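Hakance Community Help
Home > Fix It > Small Electronics > Benches and Tools

How do you hold a circuit board steady while plugging the wire bundles back in?

Posted by Despina Panagiotou
Sunday, March 25, 2018
929 views

Hi all, first time posting in this section (I usually hang out in Sewing, so be gentle with me!). I have a dehumidifier, a Flonon, that quit over the winter, and I got the main board out of it in December with every intention of putting it back the same weekend. You can guess how that went. It sat in a shoebox until last night.

The board itself is pretty big and there are tall parts all over the top, those little silver cans and so on, and on the underside there are a million pointy solder ends. When I put it flat on my kitchen table it rocks. When I try to push one of the little white plugs back into its socket, the whole thing slides away from me and I end up grabbing it by the silver cans, and I'm pretty sure I'm not supposed to do that. The plug I'm fighting with has a short bundle of wires on it, and the wires are stiff enough that they want to point some other way.

I tried a folded dish towel under it. Better for the table, but the board sinks in and bends when I press, and a bending board makes me nervous. I tried holding it with my left hand and pushing with my right and I really need a third hand for the wires.

So what do you all put under a board like that? Do I need to buy a real clamp thing? I saw one made by Angate but it looked small, and I don't want to spend money on something I'll use twice. Also is there a trick to telling which way the plug goes? Mine looks like it could go in either way, though I haven't forced it.

Oh, and it has been unplugged this whole time, before anyone yells.

Thank you!!
Despina

2 answers

mossy_toaster
Member, 102 posts

I just use a phone book lol. If you still have one. Put the board on that and push.

For the plug, look for the ridge on one side. It only goes one way. If it doesn't want to go don't make it go.

 Despina Panagiotou replied:
 No phone book in this house, but I found the ridge, thank you! It was on the side facing away from me the whole time. The socket has a little open notch to match. I still can't get it to stay put while I push.

 mossy_toaster replied:
 cool. yeah mine slides too if I'm being truthful, I kind of lean on it with my elbow

 Despina Panagiotou replied:
 Not sure I have the elbows for that.

 winnow22 replied:
 Please don't lean on it with your elbow. Those joints on the back crack and then you have a dehumidifier that works only on Tuesdays.
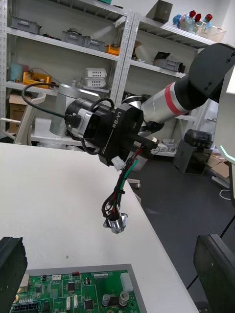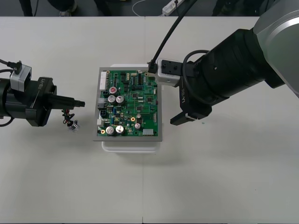
Leonidas Nikolaidis
Regular, 1,022 posts

Despina, don't buy the clamp yet. The Angate one is fine but you're right that it's small, and I don't love clamping bare board edges anyway (half the time there's a connector exactly where the jaw wants to go).

What I'd do is support the board by its edges and leave the middle hanging free. Notice the gray surround the green board sits in, and in the second picture the white plastic container underneath it. You want something along those lines. If your board came out of its own tray or housing, go back and look for that piece, because it was made to fit and it's the best holder you'll ever get for free. Lots of people unscrew the board from the tray when they could have lifted out the two together. If yours never had one, a picture frame with the glass and backing taken out can work well. Choose one where the lip catches the edge of the board and nothing else, and go with wood or plastic for a board you're going to be testing later.

Then set that on a shallow plastic tub, a food container or whatever you have, so the pointy side has room. Try it for wobble before you press on anything. If the tub slides on your table, a square of that rubbery shelf liner under it stops it dead. Same stuff between the tub and the holder if that joint is slippery too. I have a whole roll of shelf liner and I think three feet of it has ever been on a shelf.

One thing to watch: with the middle unsupported, a board can still flex if the socket you're pushing on is far from any edge. For those I slip a block of stiff foam underneath, cut so it just touches. Firm packing foam, not the squashy couch kind. The pink or black antistatic type is best if you've got some from an old parts delivery. Most sockets are along the edges though. The board in the second picture has a whole row of them down its left side, a tall white one, then gray, then black, then a small white one near the corner, and edge ones like that are easy because the holder is right there taking the push.

Now the wires, which I think is your real trouble. Bundle them! A couple of small ties around a short harness turn it into one thing you can aim, where before you had five things that each have an opinion. Don't tie right up against the plug, leave an inch or so free or you'll be pulling on the crimps. Let the bundle come down to the socket from above and see where it wants to lie before you push. If it keeps twisting, roll it gently between your fingers the other way for a bit. Hold the plug by its plastic body, start it level, and press straight down with one fingertip on each end. And please don't pull by the wires if it has to come out again. I did that on a Dimitriou bread maker and spent a whole evening putting two tiny pins back into a housing by lamplight.

About the silver cans. Those are capacitors, and you're right not to grab them. They're only standing on two legs and they can work loose. The big ones can also hold a charge for a while after you unplug things. Yours has been in a shoebox since December so I wouldn't lose sleep, but for anybody reading this who pulled the plug five minutes ago: go have lunch, and then check across the big ones with a meter before your fingers go anywhere near. If you don't know how to do that, ask at a repair shop.

Last bit, and it's more about the table than the board. Clear the thing off. I like a plain white top because a dropped screw shows up right away, and I keep the boxes and bins on shelves behind me so they're close without being underfoot. On a kitchen table an old white sheet pulled flat does nearly the same job. You sew, you've got a sheet.

Take a photo of all the plugs before you close up the case. It's saved me more than any tool I own.

 Despina Panagiotou replied:
 Oh my gosh, the tray!! I DID unscrew it. It was in the bottom of the shoebox under the manual. I put the board back in it, set it on a lasagna dish lid (it was the right size, don't judge), and got the plug in on the second try. I used embroidery floss for the wires because I had no ties, is that okay?

 Leonidas Nikolaidis replied:
 Floss is okay for getting it lined up, but I'd swap it for a real tie before the cover goes on if it's anywhere near the heater or the fan. Does the plug sit flush all the way along?

 Despina Panagiotou replied:
 Flush on both ends. I'll get ties tomorrow, and then I have to figure out which of these screws are the long ones.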